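Can a machine clean the loo yet? Tips for now, and what to wait for

Updated Thursday, December 2, 2021

Quick one this week. Had 21 emails since September asking the same thing: is it worth holding off on the scrubbing till a robot can do it. Short answer, no. Longer answer under the photos.

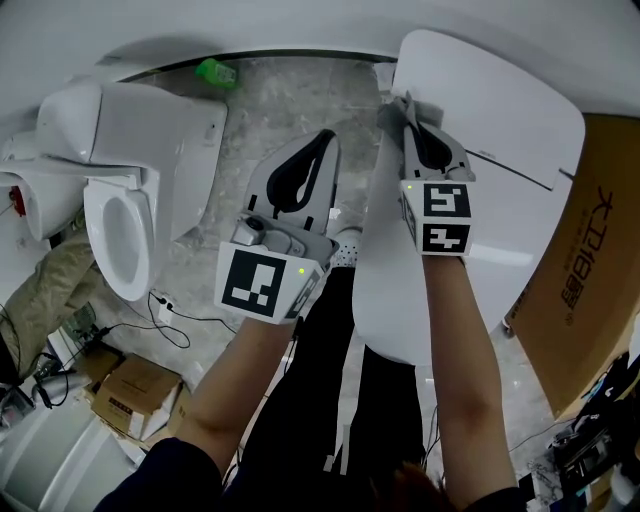
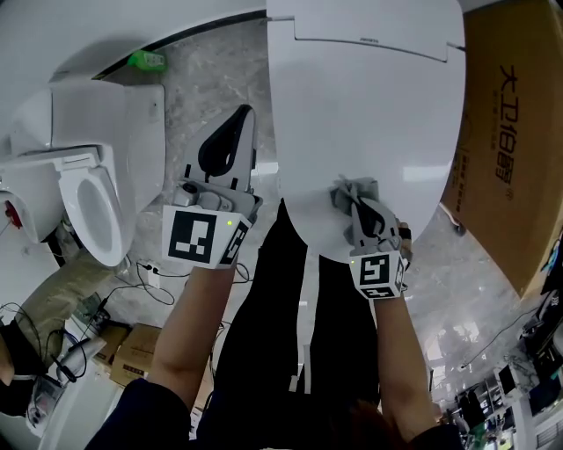 Wiping a flat floor, yes, machines manage that. Toilets are another matter. Curves, hinges, seams, gaps behind the tank. A lid is slippy and it's rounded, so whatever holds it has to grip the edge without scratching, and the cloth has to be pressed on hard enough to do some good. In the second photo the grey cloth is clamped in the right-hand gripper and pushed against the lid, a person doing the steering. Arms, eyes and common sense all still human. The pressing I can see a machine learning. Knowing when it's clean, less sure.

What's on sale. Kotix do a bowl gadget, hangs inside, spins a brush. Costs 480 and does the bowl only. Not the seat, not the lid, not the bit round the hinges where the muck realy lives. Mandla Lekota had one on trial for us and gave it back. The Gorell one is dearer at 1,462 and wants its own socket, so forget it in most bathrooms.

So for now, by hand:

Lid first, then seat, then rim. Top down.

Damp cloth, folded in four. Turn to a fresh side when it drags.

Seam lines and hinge strip: old toothbrush, drop of washing-up liquid. Wipe after.

No scouring pads on glossy plastic. Once it's dull it stays dull.

If the lid unclips, take it off and do it stood up on an old towel. Twice as quick. Check your hinges first, some need a screwdriver.

Dry it. People skip this then moan about streaks.

Seperate cloth for the floor. Please.

Limescale under the rim: paper soaked in white vinegar, leave overnight, flush in the morning. Never with bleach.

Would I buy a machine if it did the lid, hinges and all? Yes, tomorrow. Will look again when Clullness bring theirs out, no date so far. Next week, oven doors.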